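Shop > Paving > Clay Pavers > Enus

10th February, by Cempaka Pattinasarany

Enus Clay Pavers

We've stocked a lot of pavers at Rurnham and this is the one I'd put down in my own yard (and I did, last April!). Enus is a proper fired clay brick, so the color runs all the way through and a chipped corner hardly shows. 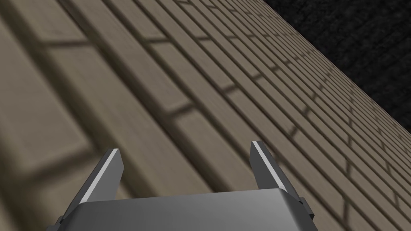

It comes 500 to a pallet, which weighs 1,145 kg, so do think about where the truck is going to stop. Smaller lots are fine too – we sell them in strapped packs of 26. Mix bricks from 2 packs as you go and you'll get a lovely even blend.

Laying patterns

Running bond is the easiest to start with, and it looks great on a long path. Lambros Psarras in our yard swears by herringbone for driveways and will happily sketch it out for you.

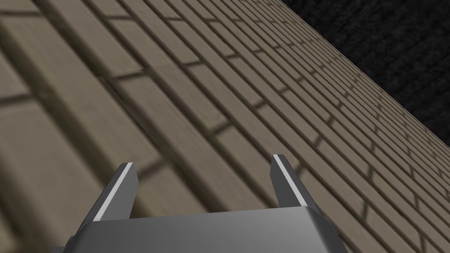
Goes well with

Pladinetti edging, set flush, or the taller Engelbrecht curb if you've got a flower bed to hold back. Both are kept in the same shed as the pavers.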